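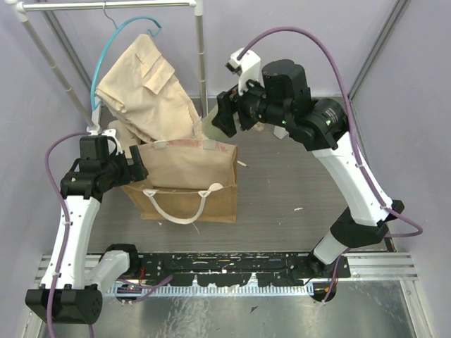
Emiliano Llorente told me right away that he doesn't like the word "traitor." He thinks it scares off the very people he wants at the table, the ones who come for a quiet evening and a bowl of chips and don't want to lie to their sister-in-law's face.

Which is a funny thing to hear from the guy behind Goleck, a game in which I lied to three people I love for an hour and a half and would do it again tomorrow!

Home | Reviews | Interviews | Crowdfunding | Forum

If you missed my preview back in June, the short version: you're all running a ferry company on the lake of Besura, everybody shares the same boats and the same pot of money, and each of you has a private debt to pay off before winter. You can win together. You can also sink a boat with your friends' cargo on it and walk off rich. I've played it nine times now (six at four players, which is where I think it sings) and I had questions.

The first was about the debt cards, because my group fights over them. "They used to be missions," Emiliano said. "Deliver two crates here, be the last one at the dock, that kind of thing. There were 136 of them at one point and people spent the whole first round reading. Sabina took the stack off the table, put it in a drawer, and said, try it with a number."

Sabina is Sabina Beneš, his co-designer, who joined our call late with a sandwich and was by far the more ruthless of the two. "A number is enough," she said. "If you owe 14 and I owe 5, we already want different things. I don't need a paragraph telling me to be sneaky."

The final box has 62 debt cards, and the text on them is gone except for a name and a figure. I asked if they'd lost some story that way. Emiliano said yes, a little, and he still misses the smuggler. Sabina said she didn't miss the smuggler at all.

They met over a different game, it seems, a dry little auction thing called Bemine that never got past prototype. She was a playtester and filled in the feedback sheet on both sides, then asked for another sheet. "It was mostly about the scoring," she said. "The scoring was terrible." He laughed so hard at this that I had to turn down my headphones.

I also wanted to talk about the storm phase, where everybody drops their cargo cards face down at once and you flip them to see who helped. My brother hates it. He says one bad storm in round two and you're out of the running. Emiliano has heard this a lot. "We had a version where you could buy your way back. Everybody bought their way back. Then why have a storm?" What they did instead was let a ruined player take the lighthouse, so you peek at one card per storm and say whatever you like about it. I've won from the lighthouse once, and I was unbearable for a week.

The first printing is 400 copies, put out by Gallagher, and 933 people had signed up for the mailing list when we spoke. I did ask how that was going to go. "Badly," Sabina said, and went back to her sandwich.

A second printing depends on the dice, or more exactly on the blue ones, and Emiliano asked me not to get into it. There's also a two-player variant he's been trying on his dad. You each run half the crew and bid for the captain. It isn't in the rulebook yet, but he'll send it to anyone who writes in and asks nicely.

Share this: 14 shares | 9 comments

We use cookies to remember your settings. Accept | Manage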